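Arena surface at Brelent – sand and fibre or rubber top?
Forum: Yards, Arenas and Going

halfpass_29
We're resurfacing the outdoor school at Brelent this winter. It's 50 x 20 m, stone base, membrane over the top, silica sand that has gone deep along the track. Quote one is for sand and fibre throughout. Quote two keeps the sand and adds a rubber top from Karaki. Mostly flatwork, poles up to 80 cm, two lessons an evening. Which would you go for?

greyboots
Sand and fibre. Rubber moves to the outside track and you end up raking it back in every week. We had it at Sisach and took it off after three winters.

Tolvey
Disagree. Rubber only migrates if it goes on too thin or if the harrow is set too deep. Ours is level and we ride on it in frost when the fibre school down the road is shut. 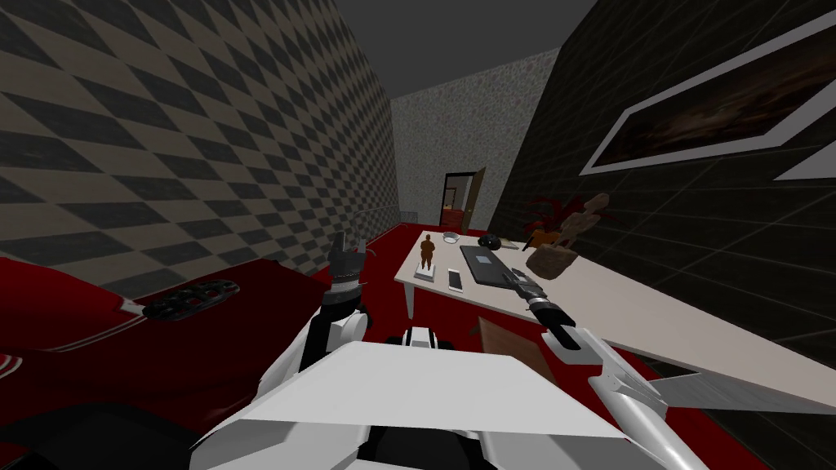

Depth matters more than which top you buy. Dig a hole at each corner and one at X and measure down to the membrane before you sign anything.

greyboots
Frost is a fair point. Disposal isn't cheap though. Ask what it costs to take the rubber away again, as neither firm will put that in the quote.

halfpass_29
Dug the holes. 35 mm at A and more than 120 at the C end. Membrane is intact in all of them.

Tolvey
Then you have a levelling problem first. Get it laser graded, then ride on it for a month.

marl_pit
Second that. Also check the drains. Ours were blocked at the outfall and we blamed the sand for two years. What are you harrowing with?

halfpass_29
An old Hondau grader behind the quad. Tines are worn uneven, now I look.

marl_pit
Replace those before February or you will drag the same ridge back in. A set cost me 556 with delivery.

greyboots
Still wouldn't put rubber on it.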